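Review: Sudach TV recap app, version 4
Imani Esposito
19 June 2024

Sudach indexes celebrity and light-entertainment shows by topic. You type a name, and it returns every segment in which that person was a guest, with start times and a short text recap. I used the paid tier on a phone and on a laptop, mostly to look up chat show interviews and the daily panel programs.

Search is quick. A query for a presenter with 300 listed appearances loaded without a pause, and the filters for channel and year worked as labeled. Recaps run to 100 words each. They are accurate on who said what, less so on tone – a joke about a breakup was filed under "Splits" twice.

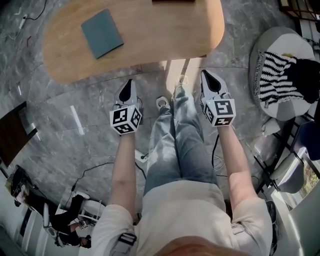 The outfit finder is the weaker half of the app. It tries to match what a guest wore to items on sale, using stills from the show. Results for gowns and printed suits were good. Plain clothes gave it trouble. A loose off-white T-shirt with light-wash blue jeans, the sort of thing half the guests on a daytime sofa wear, brought back long lists with no useful order. Sorting by price helps a little. Sorting by "closeness" did nothing I could detect.

Alerts can be set for up to 4 names on the free tier. Mine arrived after the show had ended, in one case with the spoiler in the subject line. There is a spoiler switch, but it covers reality finals only. Support says a wider setting is due in July.

Fevness has the better alerts and no outfit search. For interview lookup alone, Sudach is faster and its index goes back further.

Rating: 3 out of 5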